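What is May Day?

May Day falls at the start of May. Long ago it marked the end of the cold months, when farmers moved their animals to fresh grass.

In Narnbridge, children dance round a tall pole called a maypole. Each dancer holds a ribbon, and the ribbons make a pattern as they cross.
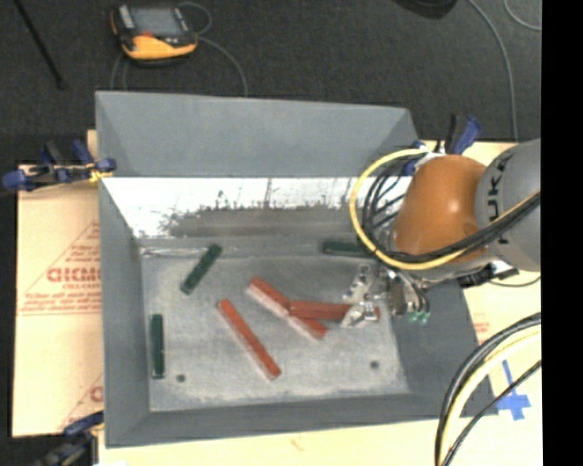

When does the dancing start?
It starts at 10 in the morning, on the green.

The village of Woswood has a May fair too. Last year 1,000 people came to see the May Queen get her crown of flowers.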